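Notebook, 2022-01-01
Entry by Roos Boersma. Copy to Mohit and Senga.

Second day with the Skaten hand-held gripper pair, on trial from Plollia. The quote is 1,678 for the pair with handles and charger, and 628 a year for the software, which so far has mostly invited me to update it. Savvas wants a yes or no on buying. I would like a drawer to put them in first.

Task is shirts on the bed. Spread, pick up, fold, start over. I have now handled one blue shirt more often than its owner ever will.

Things worth writing down:

Handles are good. Wrists complain after the first hour, forearms after the second. Margit says I hold them like ski poles. Margit does not ski.

Green lights are easy to see from above, so no more stopping to check whether a unit is awake.

Soft fabric is where the fingers do well. They take a pinch of shirt without grabbing the bedding too, if you come in shallow. Come in steep and you are making the bed.
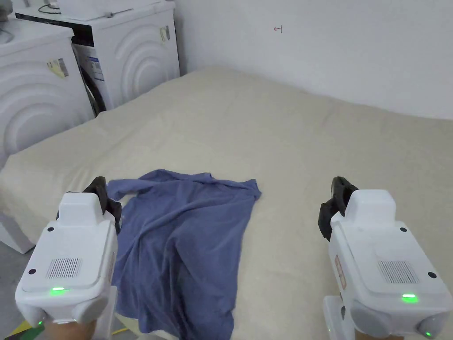 Blue cloth, first from head height and then from a gripper.

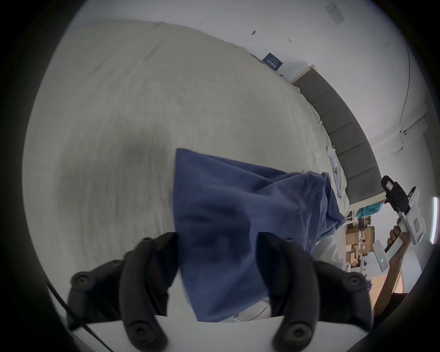

Can one person run the pair all day without help?
One person can run it for a morning. After that you want a second pair of arms to swap in, and the trial manual suggests a break every 65 minutes, a number I ignored yesterday and respect today.

Less good: the manual has 2 different pages on calibration and they disagree. I followed the shorter one. Mohit followed the longer one and got the same result with more coffee. Have written to Plollia asking which page they believe in.

Compared with the Kalogeropoulos set we tried in December: the Skaten is lighter in the hand and slower to pair. The Kalogeropoulos paired instantly and then dropped out whenever it felt unappreciated. I'd take slow.

To do: towels, then the stiff work jacket. Ask if the yearly fee covers Grusholm as well or if they want paying per site. Senga to try the small handles. Put the shirt through the wash, it has earned it.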